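Two grippers, one bench and a lot of tape

I've had such a good fortnight that I'm going to write it up while it's fresh, even though my notes are a mess and half of them are on the back of a delivery slip. We finally got round to comparing the Bedeo fingers with the Mussa ones. Same arms, same table, same controller, and as far as I could manage it the same mood in the person driving.

Some background for anyone who hasn't been following. Bedeo fingers are stiff. They close flat, they stay flat, and if you ask for a gap you get that gap. Mussa fingers have a bit of bend in the last joint and a soft pad glued over the tip, so they settle around whatever they meet. I've been running Bedeos since February and had grown fond of them, so I went in biased and I'll admit it.

I did 16 pick-ups per object with each set, split evenly between the two arms. The objects were a mixed bag from the shelf: a sponge, a tin, a soft toy, a tub with a lid, a marker pen, a folded tea towel and a couple of other things that Subira Nzioka brought from her kitchen (thank you, Subira, you'll get the whisk back).

The tin was a draw. The pen went to Bedeo by miles – 16 out of 16, against 8 for Mussa, where the soft pad kept letting the pen roll as the fingers closed. I tried slowing the close right down and it helped a little, but then each go took so long that I was making tea between attempts. The tea towel went the other way. Mussa picked it up 16 times, and Bedeo managed 7, mostly by pinching one layer and leaving the rest behind.

Then there's the controller. We moved over to Flillano in the middle of all this, which was silly timing, and I had to throw away a full afternoon of runs when I found that the force limit had gone back to its default after a restart. Njoroge Shirima spotted it from the log in a minute flat. If you use Flillano, save the limits to the profile and then load the profile again to check. I now do this every single morning and it's saved me once already!

Cameras next. I've tried a high view and a lower one, and I keep changing my mind. 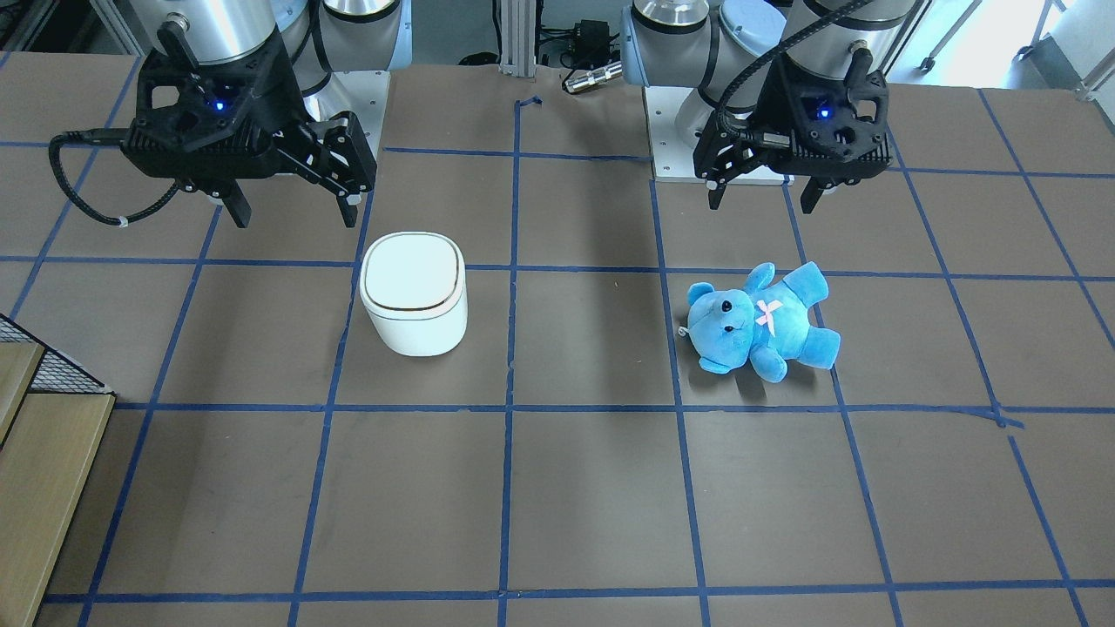
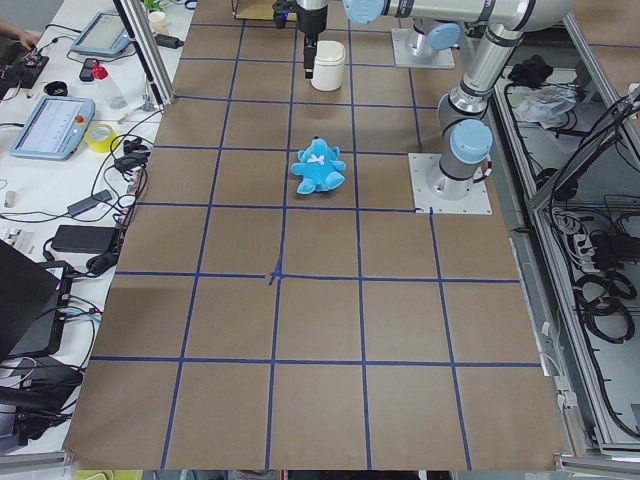
Judging depth is still the hardest part of the whole job for me, and it matters far more with stiff fingers than with soft ones. A finger that comes down a touch too far on the Mussa set just squashes its pad, while on the Bedeo set it stops the arm and I have to clear the fault. The blue tape grid on the brown tabletop has been the cheapest fix I've found, as I can call out a square and put the bear or the white canister back near enough where it was. It also gives me straight lines to check the views against. Sólveig Dalsgaard wants to swap it for printed markers, and she's probably right, but tape went down in one evening and I can shift it when I like.

Next on the list is a mixed pair, one set of fingers on each arm. Rattana Inthanon at Gelledum has offered to lend me a third kind with a wider opening, and I'd love to try those on the tub. I'll put the full table of results up once I've typed in the last 18 rows.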